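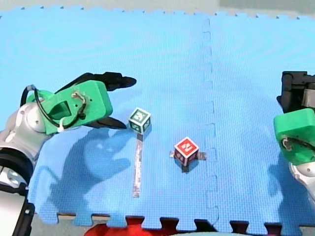

I get a lot of emails about the Visodwood summer school, mostly between February and the day enrolments close, and most of them ask the same handful of things. So I've finally sat down and typed up proper answers, the ones I'd give you over the phone if you rang while I had a cup of tea going. One parent asked me what the little kids' floor is like, and the best I can say is blue foam mats, the kind that lock together like a jigsaw, nice and kind on the knees when you're doing warm-ups and falling-over practice. (There is a lot of falling-over practice. They love it!) Everything else is below, and if I've missed your question, send it in and I'll add it. Last updated 8 August 2019.

What do you teach over the summer?

Theatre and radio drama, mainly. The mornings are acting, voice and movement, and the afternoons are for making something: a short stage piece for the younger group, a recorded radio play for the older ones. We used to offer puppetry as well, and I still get asked about it, but our puppet teacher moved up the coast and I haven't found anyone I like as much.

How old do you have to be?

The older program starts at 14. If your child has a birthday during the course, that counts, just put the date on the form so I'm not guessing. The junior program is for primary school kids. I do get asked to bend this for very keen 12-year-olds and I'm sorry, I really am, but the answer's been no every time and it will keep being no. The radio plays can get a bit grim.

How long does it run?

2 weeks for the juniors and 3 for the older group. The extra week is all recording and editing, which always takes longer than anyone thinks it will.

Do they need any experience?

Nope. Some turn up having done school musicals since they could walk and some have never read a line out loud. We mix them up on the first morning and by lunch you can't tell who's who. If your kid is shy, tell me on the form, but please don't tell me in front of them at the door. They go bright red and it takes me all morning to win them back.

Is there an audition?

Not to get in. There's a casting session in the first week for the radio play, and everyone gets a part. Some parts are bigger than others and yes, I do hear about it from parents. The casting is done by Poul Snorradóttir, who directs the older group, and I stay well out of it.

What should they bring?

Lunch, a water bottle, a pencil (not a pen, scripts change constantly) and clothes they can roll around in. Soft shoes or bare feet for movement. No jeans if you can help it. A jumper too, even in the middle of summer, as the recording room has fierce air conditioning and we can't turn it off by ourselves.
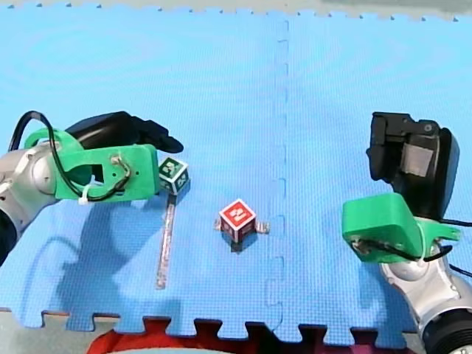 Leave the good headphones at home. We've got plenty of pairs for the recording days and they've all been dropped so many times that one more won't hurt. Phones are fine for the trip in and the trip home, but they go in the basket during sessions.

Can I come and watch?

On the last day, yes, please do, bring the grandparents and the neighbours. The juniors perform live and then we dim the lights and play the radio drama straight through. It's a lovely odd feeling sitting in the dark with a whole room of people listening. During the rest of the course we keep the doors closed, as even the loudest kid goes quiet when Mum's in the corner.

Where are you and can I park?

We're in the old Athanasiadis building, through the side gate. If you're using a map app, check the postcode is 3022, because there's a street with nearly the same name on the other side of town and every year somebody's poor dad ends up over there. Parking out front is for drop-off only. There's usually room in the side street if you come a bit early.

What about food allergies?

Put it on the form and mention it again on the first morning. We don't supply lunch, but the kids do swap, no matter what we tell them. We ask everyone to leave nuts at home.

Do you help with fees?

Yes. The Virnon bursary covers the full cost for a few students each summer, and there's a box to tick on the enrolment form. I'd rather you ticked it and asked than didn't come at all. You don't need to write an essay, a couple of lines about your situation is plenty. We also do payment plans for anybody, no questions.

What if we need to cancel?

Let me know as soon as you can and I'll refund everything except the deposit. If we've got a waiting list and I can fill the spot, you'll get the deposit back too. Once the course has started I can't refund, but I'll usually try to hold a place for the following year.

Do they get a copy of the radio play?

They do! Skestero hosts the recordings for us, and I email every family a link once Poul's happy with the sound. That can be a while after the course ends, so please hang on a bit before chasing me. The link doesn't expire, and you're welcome to pass it on to family.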